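Clavell kitchen chores, README

Hi, I'm Noemi, and I look after this folder. It holds 128 episodes of one arm having a go at dishes and drawers, sorted by chore. Mathias Aebischer wrote the loader (ask him about the timestamps, not me!). Last updated 2024-05-06. 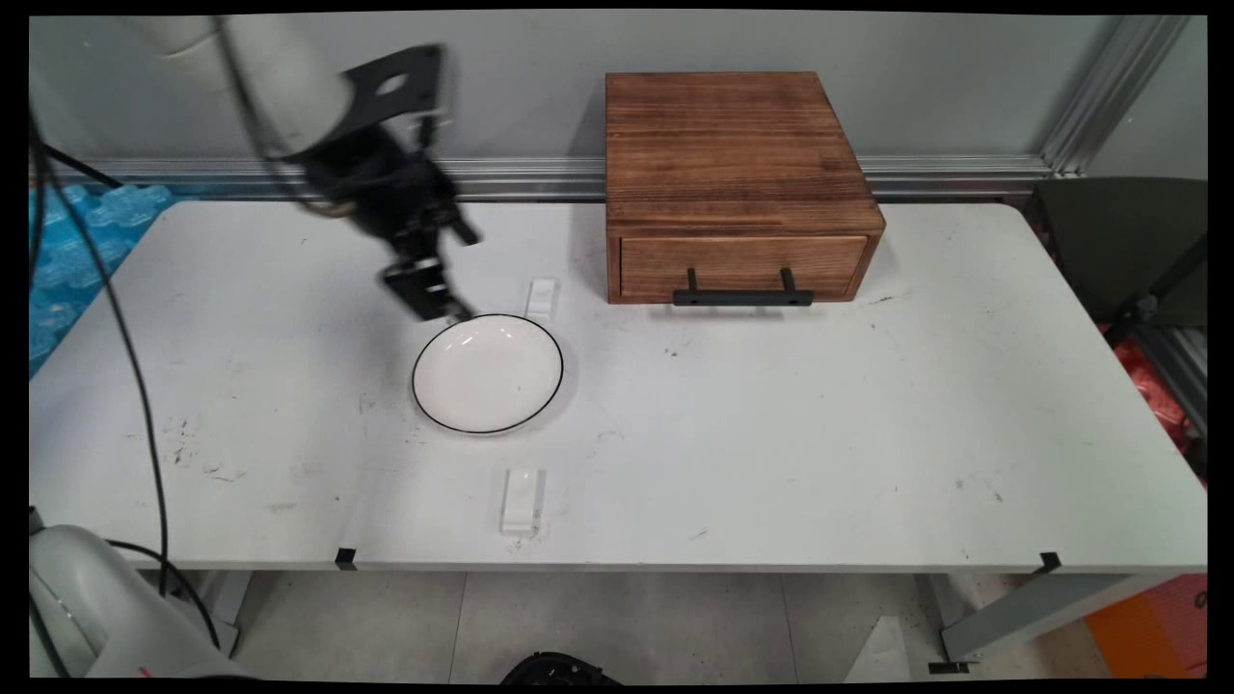 Whether a robot can tidy a kitchen yet depends on how fussy you are, and I'm pretty fussy. Plates are my favourite test. A shallow round one like the white plate with the thin black line around its rim gives two fingers very little to grab, and white on a white table does the vision model no favours either. Drawers are kinder, especially with a long bar handle, though I've watched plenty of tries end in a tug on nothing at all. My mum would have the lot put away before the planner finished thinking.

So no, I wouldn't hand over the washing-up. I'd maybe trust it with a drawer, if I was standing nearby with a cuppa.

Each episode folder has the video, joint angles and a notes.txt with my grumbles in it. Failed tries are labelled 0 and kept in. Episodes over 800 steps are split in 2, so join them before you work out success rates. Colour calibration for the Plotero set is still missing, hopefully sorted by September.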